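The translator who began with the songs

Zemlow is a small press that publishes picture books about musicians, most of them in two languages. Its newest title is the life of a village accordion player, told for readers of seven and up, and it comes out in Spanish in March, a year after the English edition. I spoke with the book's translator by phone one morning while she was between school visits.

She did the songs before anything else. The book quotes parts of 20 songs, and she wanted them settled before she touched the story.

"If the songs don't work, a child stops reading out loud," she said. "So I sang them in my kitchen until they fit the tune. Then I went back to page one."

The first draft took her a winter. The accordion player grows up in Gikum, a river town where people speak a dialect with plenty of words for weather and very few for feelings. The English author had kept some of those words. She kept fewer.

"I left in the ones you can guess from the sentence. A child of eight will guess. A child of eight won't turn to the back of the book and look in a list." 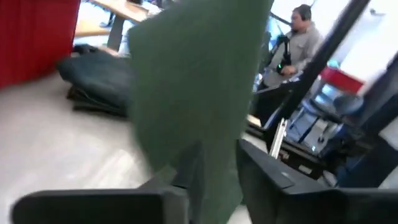 Dark green cloth held between two black gripper fingers.

The English text had already been cut hard before she saw it. She had room to move, but not much, because Spanish runs longer and the pictures could not be shifted. On some pages she was over by two lines and had to choose what went.

"Usually I took out an adjective. Once I took out an uncle. I asked first."

The author agreed about the uncle. They disagreed over the chapter on the player's illness, which the English book handles in a single paragraph. She thought Spanish readers would want more, and wrote more, and the press sent it back. The published version has one added sentence.

I asked if she was sorry about that. She said she had been for a week.

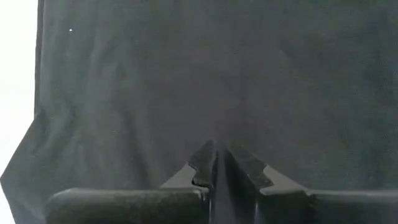
Bogdan, for one, thought the single paragraph was right, and said in a message to the press that children who want to know more about an illness will ask whoever is reading to them. She has read the message and thinks it is fair. She would still have liked the longer version.

Zemlow printed 600 copies of the English edition and sold out before summer. The Spanish printing is 700. She is paid a flat fee and gets her name on the cover, which she asked for and expected to be refused.

"They said yes in the same email. I had a whole argument ready."

School visits are new to her. She brings a small accordion that she plays badly and reads chapter 2, the one where the boy hides under the stage at a wedding to watch the band's feet. Then she teaches the class a chorus in both languages. The younger groups sing it back right away. The older ones need a few minutes and some help from the teacher.

"The question I get most is whether he was rich. I tell them no. Then they ask if he was famous, and I say in four towns."

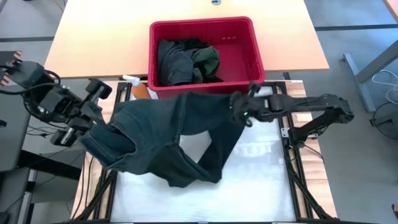 According to one reader's note on the Zemlow site, the chorus is easier to sing in Spanish than in English, and the English edition should borrow the rhythm if it is ever reprinted. The translator laughed when I read it to her and asked me to send her the link.

Her next job is Flusis, a book about a children's choir that toured by bus. It has fewer songs and much more dialogue, and the text hasn't been cut yet. She has asked to see the page layouts early this time, before she starts on the first chapter.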